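Cómo preparar un pedido de té con leche para llevar: tapado, agrupado y limpieza del puesto

107 compartidos · 5 comentarios

Esta guía cubre la fase final de un pedido de bebidas frías con leche, desde el vaso lleno hasta la entrega. No trata la infusión ni la cocción de las perlas. El procedimiento es el que seguimos en el mostrador de Walterska y vale para pedidos de dos a seis vasos.

Material necesario

Vasos desechables del mismo diámetro de boca
Tapas negras con abertura para sorber
Tapas altas para bebidas con perlas
Fundas de papel
Bayeta húmeda y bayeta seca
Rotulador o etiquetas de pedido

1. Comprobación de las tapas

Las tapas de proveedores distintos no siempre son intercambiables, aunque el diámetro nominal coincida. Antes de abrir un lote nuevo conviene probar una tapa en un vaso con agua: se presiona todo el perímetro, se inclina el vaso sobre el fregadero y se mantiene así unos segundos. Si gotea por la junta, el lote no se usa con ese vaso. Las tapas de Osska encajan bien en los vasos de Gristetti; con los de Lobo hay que apretar dos veces.

2. Llenado

Dejar libre un dedo por debajo del borde. Las perlas van primero, después el hielo y por último el té con leche. Si se añaden al final, arrastran líquido hacia el borde y la tapa no asienta. Secar el borde antes de tapar.

3. Tapado

Colocar la tapa centrada, fijar un punto con el pulgar y recorrer el perímetro con la otra mano hasta volver al inicio. No presionar por el centro: la tapa se comba y el lado opuesto se levanta.

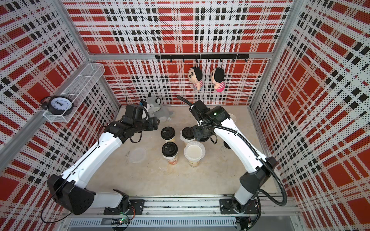
La agrupación del pedido se hace sobre una superficie plana, con los vasos juntos y sin apilar. Para cuatro bebidas, la disposición más estable es de dos por dos, con separación suficiente para meter los dedos. El tipo de tapa sirve además para identificar el contenido sin levantar nada: en un grupo con tres tapas negras y una blanca translúcida, el vaso de la blanca es el de las perlas oscuras, visibles cerca de la base. Las tapas sueltas, como la transparente que queda a la izquierda de los vasos, se retiran antes de pasar al etiquetado.

4. Etiquetado

Una etiqueta por vaso, pegada en la funda de papel y nunca sobre la pared del vaso, donde la condensación la despega. Indicar bebida, nivel de azúcar y número de pedido. Gilles Gilbert prefiere escribir directamente en la funda; es válido si se hace antes de ponerla.

5. Limpieza de la superficie

Los tableros de color claro retienen el tanino del té. Pasar la bayeta húmeda en cuanto se retire el pedido y secar a continuación. Para las manchas marrones ya fijadas, aplicar una pasta de bicarbonato y agua, dejar actuar 55 minutos y aclarar. No usar estropajo metálico: las rozaduras acumulan más suciedad que la mancha original.

Nota sobre cantidades

En junio pasamos a comprar las tapas en cajas de 3.000 unidades. Subbarao Thevar recomienda guardar las cajas abiertas boca abajo y alejadas del fregadero. Las fundas se almacenan aparte, en seco.

5 comentarios · Compartir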